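Learn > Stocks > Reading results > Dividend cover

How to check whether a company can afford its dividend

You need the annual report and a calculator. Allow 20 minutes the first time.

Step 1. Find net profit attributable to shareholders. It sits near the bottom of the income statement. Leave out one-time gains, such as the sale of a building.

Step 2. Find total dividends paid. Use the cash flow statement, under financing activities.

Step 3. Divide dividends by profit. Zondano reported net profit of 3830 and paid out 1298 (both in thousands), so the payout ratio is 34%. Under 60% is comfortable for most manufacturers.
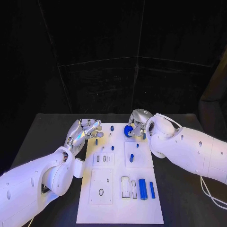
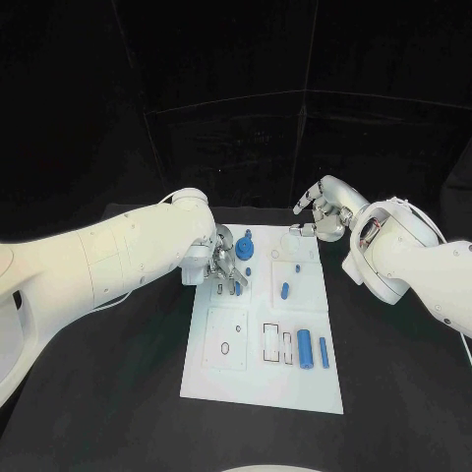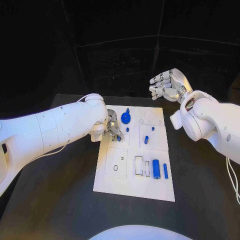

Two white robot arms over a white work board.

Step 4. Repeat with free cash flow. Take cash from operations and subtract capital spending - profit can look fine while cash is short. If dividends are higher than free cash flow two years in a row, read the debt note before you go further.

Step 5. Go back five years. A ratio that climbs every year deserves more attention than one high reading. Devari raised its payout while profit was flat, and the ratio went up 19 points.

Write the results in one row per year and keep the sheet for the next report in June.

Comments

Benjie Castillo: Do you count special dividends in step 2?

Shiela Magbanua: I do the ratio twice, with and without.

Jomar Tiongson: Doesn't work for REITs. They pay out nearly everything, so use funds from operations.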